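Temumard Community Kitchen
Minutes of the Refreshments and Serving Meeting, 10 March 2019
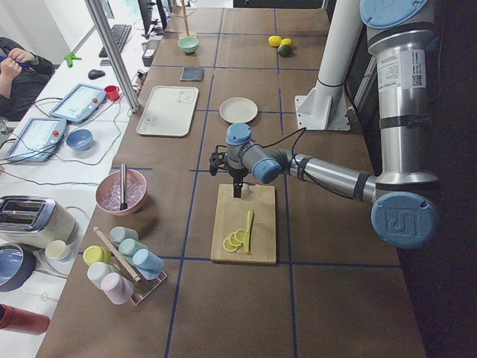

1. Attendance and Previous Minutes

The chair, Sorin Hoxha, called the meeting to order. Members from the Jarell and De Smet halls were present. Apologies were received from the Cisent hall. The minutes of the previous meeting were approved with one correction: the tea urn is on loan to Jarell and remains the property of De Smet.

2. Table Layout for the Lemon Water Station

Members reviewed the trial layout. The table is covered in brown paper and marked into rectangles with dark blue tape, with the cutting board in the center and the plate in the next rectangle. The layout was accepted. De Smet asked that the paper be replaced between sittings. Agreed.

3. Cutting and Serving of Fruit

The meeting discussed the thickness of slices. It was agreed that lemons shall be cut in thin rounds, as on the board at the trial, and that limes shall be cut the same way. The plastic knife will be kept for this station. A proposal from Jarell to buy pre-cut fruit was put to a vote and did not pass.

Whole lemons and limes will be kept at the far end of the table and brought forward as required.

4. Ice

The pink bowl was approved for ice. The metal scoop is to be used at all times, and cups are not to be dipped into the bowl. Jarell asked whether one bowl would be enough for the May luncheon, at which 200 guests are expected. The chair will look into a second bowl of the same size and report back.

5. Trays and Small Bowls

The white tray with the bear drawing was preferred for the children's table. The use of the mint-green bowl was left open. De Smet suggested sugar; Jarell suggested mint leaves. Deferred.

6. Budget

The sum of 28 dollars was approved for fruit and table paper for the next trial. Paper cups remain in stock and no order is needed.

7. Other Business

The storeroom key is to be signed out in the book. Two entries for last month are missing.

The meeting was adjourned.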